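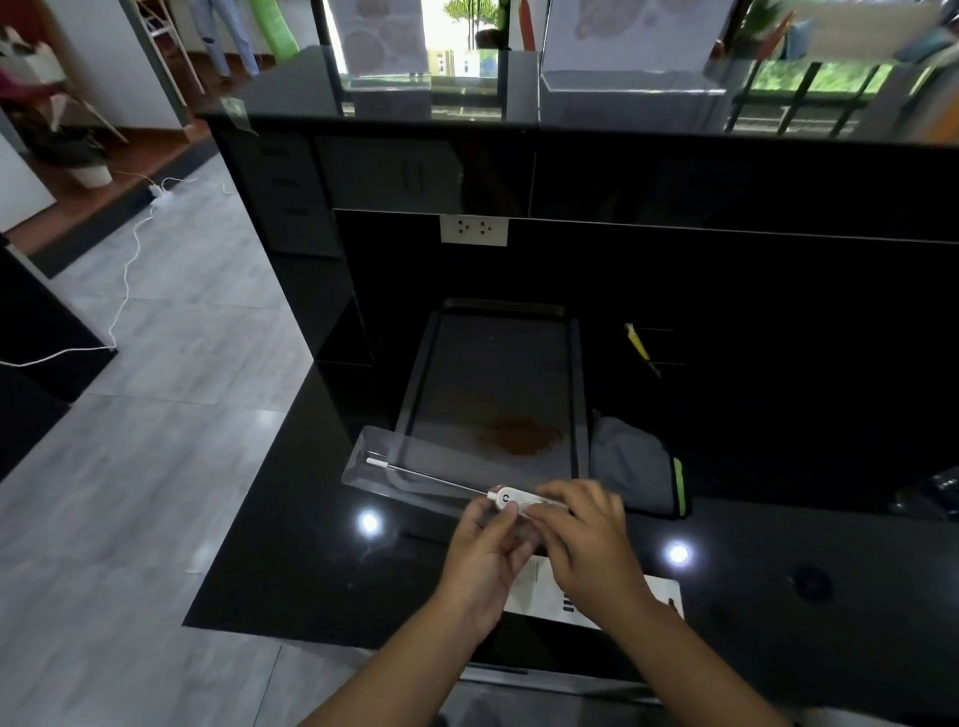
Unpacking the probe thermometer at the Brurnbridge bench.

1/ The Brurnbridge Shared Workshop is pleased to report on the Giser build, a small countertop robot arm intended to take temperature readings from trays of powder and grain. Work resumed on 11th June after a pause that began in November.

2/ The present stage concerns the sensor. Our earlier plan called for a bare thermocouple wired to the controller board. We have set that plan aside in favor of an ordinary kitchen probe thermometer, which the arm will hold in a printed clamp.

3/ The choice was made on grounds of cost and repair. A household probe can be replaced the same afternoon, and any member can read its display without opening a laptop. The arm needs only to place the tip and hold it still.

4/ Before the clamp is drawn, the motion must be worked out by hand. Members are asked to handle the thermometer slowly and to note where the fingers naturally settle on the body and on the probe. Those positions will set the contact points for the clamp.
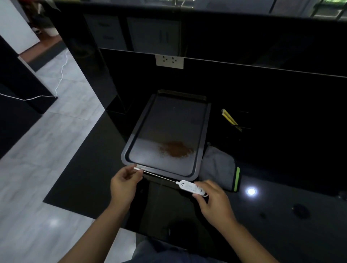
Hand trial at the near rim of the tray. The reddish-brown powder is the test material.

5/ The rim is the difficult part. The first Giser wrist approached from directly overhead and could not reach material lying close to the edge. The revised wrist, drawn up under the working name Bermúdez, adds a second joint so that the probe may come in at a low angle.

6/ The target for placement is 2 mm at the tip. The present arm achieves nearly 4 mm when cold and somewhat worse after a long session. We attribute most of the error to the shoulder belt, and a stiffer one is on order.

7/ Each trial series will consist of 20 placements, with a hold of 10 seconds at each. Results will be entered in the workshop log under the Brivex heading – this is the name of our control software and should not be confused with the arm itself.

8/ Members wishing to repeat the hand trials are welcome to do so. Please use a dark tray with a raised rim, keep the powder in a shallow patch, and record which hand steadied the probe. Left-handed trials are especially wanted.

9/ Drawings for the clamp will be posted in this thread once the contact points have been agreed. Comments on the wrist geometry may be left below until then.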